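The man from Tosmont had been talking for 40 minutes and Kusum Chauhan had not yet been allowed to touch anything.

"You don't program it," he said. "That's the old way. You just show it."

"Show it what?" Kusum said.

"Whatever you like. Putting things away. Taking things out. You squeeze the handle, you do the job like you'd do it at home, and the kit learns."

Her brother Ankit nodded along to this. Ankit had found Tosmont, Ankit had booked the demonstration, and Ankit had already told their mother that the shop would be stocking its own shelves by May. He had the brochure rolled up in his fist. It was called the Skullus Home Teaching Kit, and the price was on the last page in small gray type.

The shop had been Joshi's since 1930. It had kept the name through three sets of owners and Kusum meant to keep it through a fourth if she had to. It sold light bulbs and string and mops and paraffin heaters, and the reason it still sold anything at all was that she knew where everything was. She did not see how you squeezed that into a handle.

"Does it work with string?" she asked.

"It works with everything."

"A ball of string, when the end has come loose and got round the next ball."

The man looked at Ankit. "We'd call that an edge case," he said.

He went off to find somebody who could set up a trial for them, and Ankit turned on her right away.

"You could try to be nice."

"I am being nice. I haven't asked him about the mops yet."

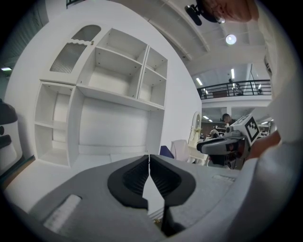 Kusum took the grippers seriously once one was in her hand, because she took all tools seriously. It was heavier than she'd thought, and the grip was made for a bigger palm. She squeezed and the two black fingers came together, and she let go and they parted. Fine. It was a grabber. They sold a grabber at Joshi's, on a hook by the till, for people who couldn't bend. What bothered her was the furniture. The big white unit Tosmont used for practice had nothing in its open compartments, not so much as a tin, and the one cabinet door had a pretty ribbed glass panel, like something in a bathroom. Her own shelves had been painted brown over green over a color nobody alive had seen, and you had to lift the third one a little before it would take any weight.

"Where do you keep the stuff?" she asked the young woman who had come over to help them.

"What stuff?"

"That you put on the shelves."

"Oh, there's a crate of it somewhere. Cups, mostly. It's good with cups."

"And if I teach it on my shelves, with my things, how long before it can do it?"

The young woman was more truthful than the man, or newer. She said it depended. She said one customer, a company called Trulum, had two people at it every working day and was very pleased with its progress. Kusum asked what progress. The young woman said that they had got to the second drawer.

"Two people," Kusum said to Ankit.

"That's a different business. They do lamps or something."

"Two people full time, holding these, putting things away. When they've finished, where are the things?"

Ankit thought about it. "Away," he said.

"So for the price on the last page, I hire two people to put things away."

"To begin with."

"I could do that now. I wouldn't need the grabber."

He unrolled the brochure and rolled it up again the other way. He was not a stupid man. He had hurt his back in the stockroom in the winter – the heaters again – and since then he had gone about with a look she didn't like, as if the shop had done it on purpose. She saw the look now and was sorry about the mops.

"Ask him if they rent it," she said.

"You mean it?"

"A month. You do the showing. You sit on the stool and show it string, and I'll lift the heaters."

The man from Tosmont was coming back across the floor with a form on a clipboard. Kusum still had the gripper. She held it out and closed it, carefully, on the corner of the form, and pulled, and the paper slid straight out of the fingers and stayed where it was.

"You need to squeeze a little harder," the man said.

"I'm showing it," said Kusum, and tried again.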